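Chapter 6
Laying Out the Bench: Trays, Boards and Small Parts

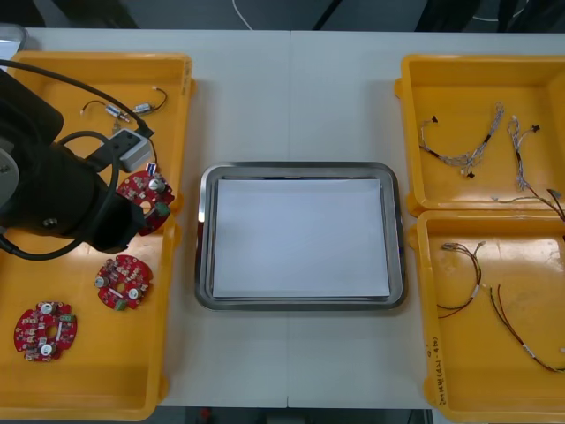
Fig. 6.1 Sorting table with four yellow trays and a steel tray in the center. Round red boards at left.

Before you start

Read Chapter 5 first if you skipped it. Static, wrist straps, all that. We don't repeat it.

You need for this chapter: one table, light colored top. Trays, plastic, shallow. One metal tray. A handful of boards, any kind, dead ones are fine. Masking tape and a marker. Time, more than you think.

What this chapter covers

6.1 Why the table comes first
6.2 Trays: how many, what kind, where
6.3 Picking up and putting down a board
6.4 Loose wires and parts with leads
6.5 The metal tray
6.6 End of shift
Bench exercise 6A, 6B

Opening case: the Galtdale returns

November, the repair shop at Galtdale. A crate comes in from Werkmont, 909 boards, all returns, all mixed. Some good, some scrap, some never tested. The paperwork says "assorted." Two people on the bench, Leokadia Adamczyk and Sándor Boros, and one table between them.

First morning they just start. Crate on the floor, boards on the table, good ones pushed to the left, bad ones to the right. By lunch the two piles have met in the middle. A board with a cracked connector goes out as good. Another one gets tested twice, then a third time. Boros finds a motor with its leads torn, lying under a stack, no idea which unit it came off.

So they stop. Clear everything. Trays out, one job per tray, tape on the rims. Adamczyk wrote it in the shop log in one line: "Lost a morning, should of done this first." They finished the crate in 16 working days. The log doesn't say how long it would have taken the other way and we won't guess.

Keep the case in mind, we come back to it in 6.2 and again in the exercises.

6.1 Why the table comes first

Most mistakes in sorting are not electrical. Wrong pile, wrong label, part rolled off the edge. A person who can read a capacitor code in their sleep will still lose a screw on a cluttered bench.

Light surface. White is best. Small dark wires show up on it, so do screws and clippings. A wood-grain top hides everything.

Watch the seams. Two tables pushed together give you a work area big enough for a full layout, but the joint is a trap for washers and cut leads. Tape it over, or put a tray across it. Check the heights match too. A tray that rocks is a tray that gets knocked.

Leave bare table. Beginners fill every inch. You want room to set down a tool, room for your wrists, a place where a tray can slide when you need the one behind it.

6.2 Trays: how many, what kind, where

Shallow. Raised rims, low enough that you can get your fingers under a board without tipping your hand over the edge. Deep bins are for storage, not for work.

Color: one color for the sort trays, something different for the tray that has a special job. Yellow plastic and a steel tray work well together, you never mistake one for the other even when you're tired. If all your trays look the same you will be reading labels all day.

Position. A layout that suits most benches is two trays on each side and the odd one in the middle, short reach from everywhere. What the trays hold depends on the job. At Galtdale they settled on this:

Far left: wires, motors, anything with leads
Near left: boards, not yet checked
Center: the board being worked on
Near right: boards, passed
Far right: boards, failed or unsure

"Unsure" went in with "failed" because they ran out of trays. Irena Mazurek, who trains new staff at Drultstead, doesn't like that. She uses a separate tray for unsure and gives up the wire tray, wires go in a box. Either is OK. What matters is that it's decided before the first board comes out of the crate and that it's written on the rim.

Don't change the layout in the middle of a batch. If you have to, empty the trays first.

How full? One layer. Boards flat, not overlapping, components up. Stacked boards scratch each other and tall parts get bent, capacitors first.

6.3 Picking up and putting down a board

By the edge. Always. On a round board that takes a little practice, there are no corners to grab, and people go for the tallest thing on it, usually the connector. Connectors are soldered on. They are not handles.

Steps:

1. Look where you're going to put it down. Do this before you pick it up.
2. Grip opposite sides of the rim.
3. Lift straight up until it clears everything in the tray, then move sideways.
4. Tilt it if you need to see the far side of a part.
5. Set down one edge, then lower the rest.

Step 3 is the one people skip. They drag. The board catches on the tray wall, or on its neighbor, and you get a bent lead that wasn't on the fault list.

Orientation: pick one and stick to it. If your boards have a green connector block, say, turn it toward you on every one. Then a missing or damaged part jumps out when you look across the tray. With boards lying every which way you have to read each one from scratch. Over 20 boards in, your eyes will thank you.

6.4 Loose wires and parts with leads

Thin wires curl, and curled wires hook onto things. You pick up a board and a motor comes with it. Or half a motor.

So they get there own tray. Never on top of boards, never under them. Lay the wire so it doesn't hang over the rim. If an assembly has two parts joined by wire, lift both parts together, one in each hand if they're heavy. Don't lift by the wire.

Don't straighten wires by pulling. Leave the curl unless the job sheet says otherwise. Pulling puts the load right at the solder joint and that's the weakest point.

If you can't tell what a part is, tag it "unknown" and leave it in the tray. Small silver cylinders can be several things and a wrong label is worse than none.

6.5 The metal tray

Steel is tough, wipes clean, takes hot work better than plastic. It also conducts. A powered board on bare steel is a short circuit waiting to happen. Two rules then:

No power on anything in the metal tray unless there's a mat under it.
No boards with a battery fitted. Battery out first, then into the tray.

Some shops line the tray and leave the lining in. Thaís Mendonça's section at Drultstead does it that way, the mat is cut to size and replaced every 6 months. See 6.7 for mats and how to test them. (Mats are also in Appendix C.)

6.6 End of shift

Every tray either empty or labeled. Wipe the steel tray. Run a finger along the table seam. Count is done from the trays, not from memory, and goes in the log with initials.

Key words

sort tray, work tray, rim label, one-layer rule, lead, connector block, batch

Bench exercise 6A

Work in pairs. One person lays out five trays and labels them, without talking. The other sorts a mixed box using only the labels. Swap. Write down every time the sorter hesitated, and which label caused it.

Bench exercise 6B

Go back to the Galtdale case. Draw the layout they used, then draw Mazurek's. Mark the path a single board takes in each, crate to final tray. Keep both drawings, you need them for Chapter 7.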